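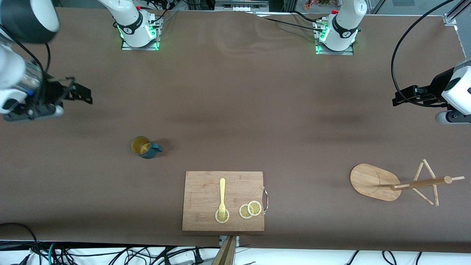
## 3. The kitchen table as a place for putting things down

When we began visiting households in Metden, we had supposed that the kitchen table would turn up in people's diaries mostly at mealtimes. We had even drawn up the first version of the diary sheet with breakfast, dinner and supper printed down the side, and a rather small box at the bottom marked "other". By the end of the first fortnight the small box was full on nearly every sheet, with notes running up the margin and over onto the back, and we were obliged (quite happily, it must be said) to think again about what we were asking.

The revised sheet left out mealtimes altogether and simply invited people to write down whatever was put on the table, by whom, and when it went away again. In all we collected 749 entries from seven households, four of them in Metden itself and three in the newer streets at Petum. The entries vary a great deal in length. One gentleman wrote "post, keys" on most evenings and left it at that, while his neighbour gave us two full pages on the history of a gravy boat.

What struck us first was how seldom things were put in the middle. Earlier writing on the home, including Ostrowski's long essay on the shared table, treats the centre as the natural place for anything meant for everybody, and our own interviews bore this out as far as set meals were concerned. Between meals, though, people talked about the table as having a near side and a far side, and the near side was where they let things go. Kitchen things lie about the nearer half of a tabletop in Figure 1, and several of the people we spoke to described much the same habit in their own homes, usually with a slight air of confession. "I come in the back door and that's as far as my arm goes," one mother of three told us.

The far side had its own rules, and these took us longer to understand. In five of the households it was kept for things which belonged to one person and which the others had agreed to leave alone: a sewing machine, a half-built model, a stack of marking. Nobody had ever sat down and agreed this. It had grown up over the years, and when we asked how a visitor would know, we were generally told that visitors always sat at the other end anyway.

We should say a word here about size, as readers have raised it with us. The tables differed widely, from a folding one barely 100 centimetres long to a handsome old farmhouse piece, bought at auction in Litbridge, which had to be brought in through the window. We had expected the larger tables to gather more clutter. They did gather more, but it also stayed for longer, and this second point seems to us the more interesting one. On the folding table an object had to be moved before the next meal could be laid — there was simply nowhere else for the plates — and so the diary recorded a steady coming and going through the day. On the farmhouse table a jar of buttons stayed put from early November until our visits ended.

Cletus Ostrowski has suggested to us, in a kind and very full letter, that this staying put ought to be read as a sort of storage, and that the line between a table and a shelf is thinner than we have drawn it. We have a good deal of sympathy with this. Against it, we would set the way people spoke. Things on shelves were "kept", in nearly every interview, whereas things on the table were "left", even the jar of buttons, and even by the woman who had dusted round it. We return to these two words in Section 4, where the Petum interviews are taken up more fully.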